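Sewing > Alterations > Trousers and jeans

How to shorten jeans and keep the original hem

9 Jul 2025
By Marama Ruawai

I am short, and all my life I have bought jeans which are too long for me. For many years I cut them and made a new hem, and they always looked a little bit homemade. The factory hem has a faded colour along the ridge, and this you can't copy with a new fold. Then Noeline Rewi, who taught the evening class I attended in Ashby, showed me how to keep the old hem and hide the extra fabric behind it.

You need a pair of jeans that you have already washed and dried at least once, pins or clips, chalk, a ruler, a jeans needle and thread in the same colour as the denim. The thread doesn't have to match the gold topstitching, as you will not sew over it.

First, put on the jeans with the shoes you normally wear. Fold up the leg until the length is right and ask somebody to put one pin at the side seam. Take off the jeans and measure from this pin down to the bottom edge. This is the amount you want to remove. On my last pair it was 3 inches.

Now divide this number by two. Turn up the leg to the outside, so that you see the wrong side of the fabric, and measure from the stitching line of the old hem to the fold. Don't include the hem itself. For me the distance was one and a half inches all the way around. Pin at both seams first, then at the front and at the back, and match the side seams exactly. If they are not matched, the leg will twist when you walk.
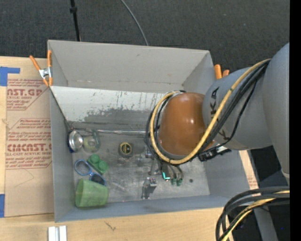
Before you sew, try on the jeans again with the pins inside. I know it is boring, but I once skipped it and had to unpick both legs on the same evening.

Remove the flat bed of your machine if it is possible, and slide the leg over the free arm. Sew just beside the edge of the old hem, as close as you can without climbing on it. A zipper foot can help you. I use a stitch length of 3 and go slowly. At the side seams there are many layers, so turn the wheel by hand there. If the foot is tilting, put a piece of folded denim behind it to make it level. Tegan Partington, from the same class, flattens the seams with a small hammer first, and her machine is older than mine.

When both legs are finished, push the old hem down again and look at it from the right side. You should see only a thin line above the hem. Press it with plenty of steam, first inside and then outside.

Inside the leg there is now a loop of fabric. If you have removed less than an inch in total, you can leave it there and only press it upwards. If it is more, cut it away and leave a seam allowance of half an inch, then finish the raw edge with zigzag or with an overlocker. For children's jeans I don't cut at all. My niece got hers last August and we have already let them down once.

One warning about narrow legs. If the jeans are tapered, the fabric higher up is wider than the old hem, and it will not fit well when you sew them together. A small difference you can ease in with more pins. With a bigger difference, open the inside leg seam for a few inches above the hem and take it in a little before you start.

Stretch denim behaves well with this method, but please don't pull it while sewing, or the hem gets wavy. If it is wavy already, steam it and let it cool flat before you decide to unpick.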